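Two hundred demos and a wiped table

I spent most of June reading the Prelside write-up, and I still don't buy the headline number. The claim is that 200 demonstrations are enough to teach an arm to clear small debris off a tabletop, and that the policy carries over to new rooms. New rooms, in the paper, means 2 of them. Both have white tables. I'd like to see it try a brown one.

The method itself is fine. You record a person driving the gripper, you train on the wrist view plus the joint angles, you let it predict a short chunk of motion and then look again. Garrido did much the same thing with drawers and was more careful about saying where it broke.

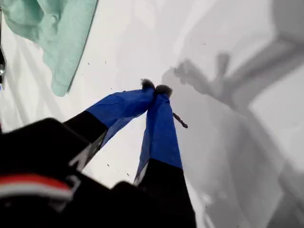 What bugs me is the scoring. A run counts as a success if the big pieces are gone, and crumbs below 8 millimeters are left out of the tally. Those are the hard ones! Shadows are the other thing I'd poke at, and the appendix gives them one sentence.

We reran the Vivel baseline on our own setup with the small stuff counted, and it lost nearly half its score. I'd expect Prelside to drop too, maybe less. Their code is supposed to come out through Jenonton, and until it does I'm treating the number as a best case.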